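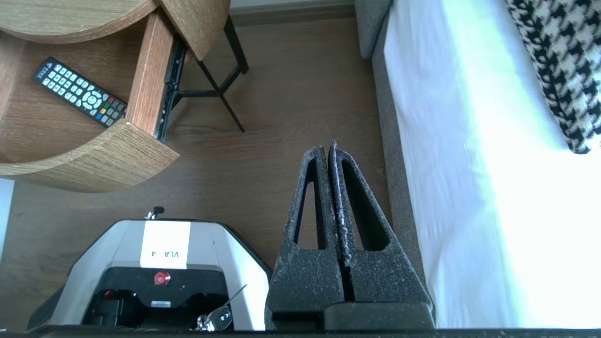

Progress report to the Nygård Fund, second period
Cledlow Warm Rooms, draft and heating visits
Prepared by Tanvir Bandara

Sorry for the short notes, we are in the middle of the March bookings and I wanted this with you before the panel meets.

Where we are

39 homes visited since the last report. Most in Cledlow itself, the rest out along the Ikovside road where the older houses are. Visits run to an hour and a half now, we had planned on one hour. People want to talk through the bill first and that eats the first half. Not complaining, the bill is usually where the problem shows up.

Spend to date on materials is $2,308. That covers door sweeps, rope caulk, window film, outlet gaskets, pipe wrap and the one big order of foam tape. Receipts are in the folder Gunther sent over. One receipt is missing from the hardware store in Clindport, they are reprinting it. Travel is under budget, mostly because we group the Ikovside visits on the same morning.

What gets done on a visit

Bill first. Then thermostat settings, then a walk around the outside doors and windows with a smoke pencil. Attic hatch if we can get to it. We fix what can be fixed in the time and leave a one page list of the rest, worst first. The old list ran to three pages and it was going straight in a drawer.

Biggest leak in most of these houses is the back door. Second is the attic hatch, often just a sheet of painted board sitting on trim with nothing under it. Foam tape and two hooks, ten minutes. Windows come a long way down, even though windows are what everybody asks about.

Film kits went on fine in the newer places. In the older Ikovside houses the tape pulled paint off the trim in two rooms and we had to go back and touch up. We have switched to a low tack tape and now test a corner first. Should have done that from the start.
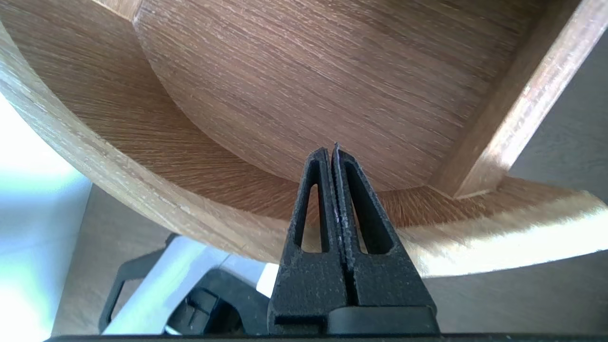
Baseboard heaters are the other thing. A lot of the living rooms have a couch or a cabinet pushed right up against them. Moving the furniture out a few inches costs nothing, and in a couple of homes the resident called the next week to say the room felt different. We can't put a number on that yet. Meter readings for the first group come in next month and I'll send them on seperately with the weather adjustment.

Problems

The waiting list. We mailed 200 flyers and the phone did not stop for a week. Seven households have been waiting longer than the month we promised. All of them have been called and have a date, two had to be moved a second time when the van was in the shop. Gunther Weidemann is taking the overflow on late afternoons, that gets us caught up if nothing else breaks.

Renters. Landlords are slow to sign the permission form. We changed it so that anything removable (film, sweeps, gaskets) only needs the tenant's ok, landlord sign off is just for drilling or caulk. Would like you to confirm that fits the grant terms, page 4, the paragraph on "fixed improvements." I read it as yes but would rather have it in writing.

Carbon monoxide alarms. Not in our budget and we keep finding homes with gas heat and no working alarm. So far we have been sending people to the fire station in Clindport, but that is a long ride if you don't drive. Could we move some of the unspent travel money to alarms? Happy to write it up properly if the answer is maybe.

Evening talks

Held two in the library, one on reading the bill and one on small loads: space heaters, old freezers, sets and boxes left on standby. The standby one had the better turnout. Good questions, ran over till nearly 9 pm.

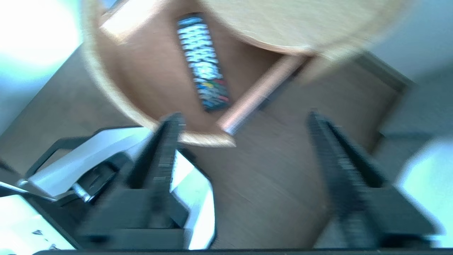

TV remote on a round wooden table.

Next period

Finish the waiting list. Return visits to the first group, shorter, mainly to check that the sweeps are holding and the film is still up. New flyer for Ikovside with bigger type, and the phone number on both sides this time. A third talk, on hot water, if the library can give us the room.

Meter data and the missing receipt to follow. Budget sheet is attatched, call me if the travel line looks odd, it includes the van repair.

T. Bandara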